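Household Organization and Food Handling
Unit 7: Unpacking and Putting Away Produce
Course handout, Onthorpe Institute of Home Studies
Prepared by Kittipong Pongsiri

Print this page | E-mail this page

Purpose of the unit

This unit concerns the interval between the arrival of groceries in the kitchen and their placement in storage. Students are expected to have read the Zumley notes on shelf planning before the session. The practical exercise is carried out individually and is graded on order of work and on the condition of the produce. Speed is not assessed.

Preparing the surface

The receiving surface is cleared and wiped before any bag is set down. Vessels for the produce are put in position first, so that no item has to be laid down twice. A plate or shallow bowl is suitable for fruit that will be eaten within 3 days. Deeper containers are reserved for roots and onions.

Order of unpacking

Heavy and hard items are removed first. Soft fruit is lifted out singly, supported from beneath, and is never poured. Bananas are placed last on any shared plate and should not rest on berries. A bag that has collapsed is to be opened fully and checked by hand, as small items are easily lost in the folds. Students who weigh their produce should record any single load above 700 grams on the Ruangrit sheet.

Hanging storage

Baskets and hooks make use of wall space that shelves leave idle. A basket should hang clear of the work surface and be within reach of the shortest person in the household. Hooks are intended for bags, cloths and light utensils.
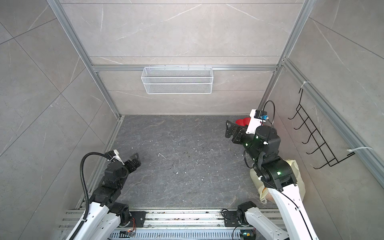
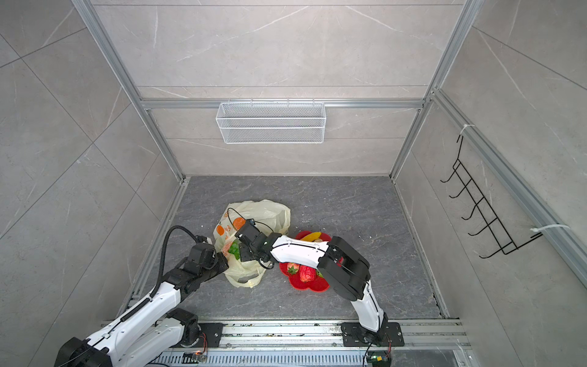 Sorting by keeping quality is the part of the exercise in which most marks are lost. Students tend to sort by color or size, and the Pumberg method used in this course asks for neither. Fruit for early use is kept together and in sight, as with the strawberry and banana on the red flower-shaped plate. Vegetables are held apart until the bag has been checked; the green bell pepper partly tucked into the folds of the bag is the kind of item that is missed when a bag is put away too soon. Peppers go to the refrigerator unwashed. Completed sheets are due at the start of Unit 9.

Print this page | E-mail this page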